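Colchão limpo: o que dispenso

Bicarbonato em tudo? Duvido. Comprei 4 pacotes em julho e não notei diferença. Migalhas saem com escova e pá.

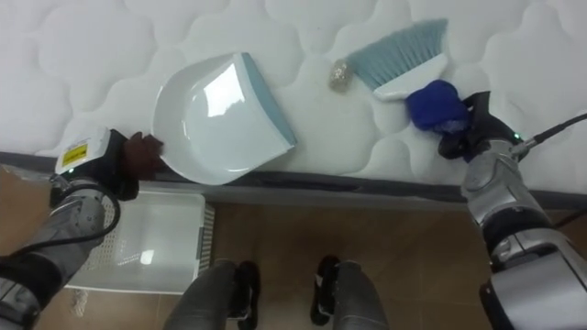 Spray Inard

Custa 32 reais e cheira a sabão. Só isso.

Costuras

Escove no sentido do sulco, sem pressa.

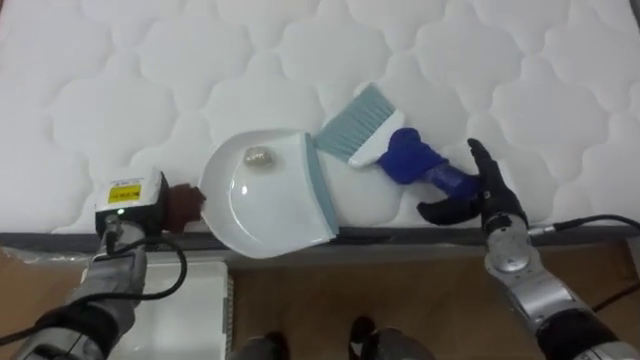
Aspirador de mão ajuda, mas o meu, um Cai, perde força em 9 minutos.
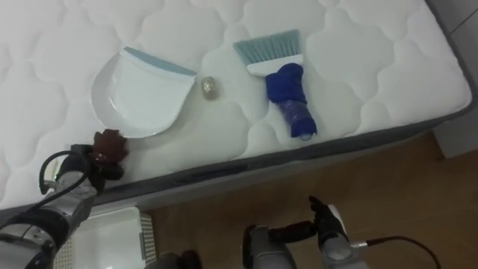 Capa "antiácaro" da Grorgate: ainda espero ver prova. Lavo o lençol e pronto.

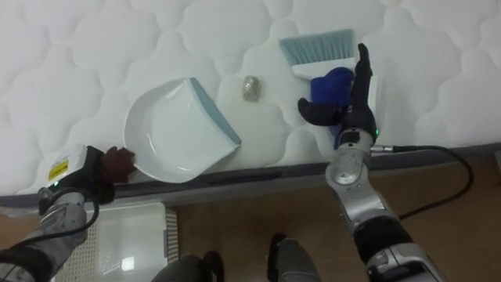 Virar o colchão todo mês também me parece exagero. Leia a etiqueta antes.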